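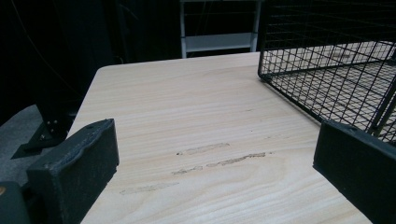 Pale wooden table top with a rounded corner

Looking after hymn books, Bibles and altar linen
Tips page, Holtach Chapel. Updated 27/04/2024

Stand hymn books upright and don't pack them tightly. Ours live on two shelves in the vestry, all 238 of them, and each March they come down so the shelves can be wiped with a barely damp cloth. Let the wood dry overnight before the books go back.

Loose pages can be tipped in with a thin line of PVA along the inner edge. Put greaseproof paper on both sides, close the book and leave it under a weight until morning. Don't use sticky tape – it yellows and takes the print with it. 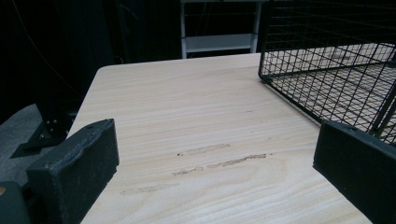
Candle wax on an altar cloth should be left to go hard, then lifted with the back of a spoon. Put brown paper above and below what remains and press with a warm iron, moving to clean paper as the wax comes through. Check the table as well before the cloth goes back on. Greyish-brown scuffs like the three on this pale top are easy to miss under linen. Try a soft cloth with a drop of washing-up liquid, working along the grain, and dry it straight away. Wash the cloth at 40 if the label allows and iron it on the wrong side while still damp.
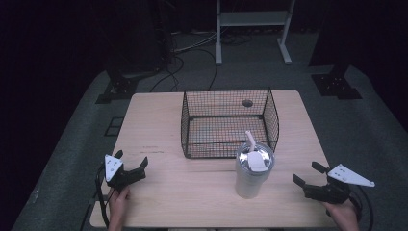

How do you get a musty smell out of an old family Bible?
Stand it open in a dry, airy room for a few days, turning to a different place each morning. If the smell is still there, shut it in a lidded box with an open dish of bicarbonate of soda for 2 weeks. Keep the powder off the pages.

Leather covers want very little. A dry duster will do for most, and red, powdery leather should be left to a bookbinder.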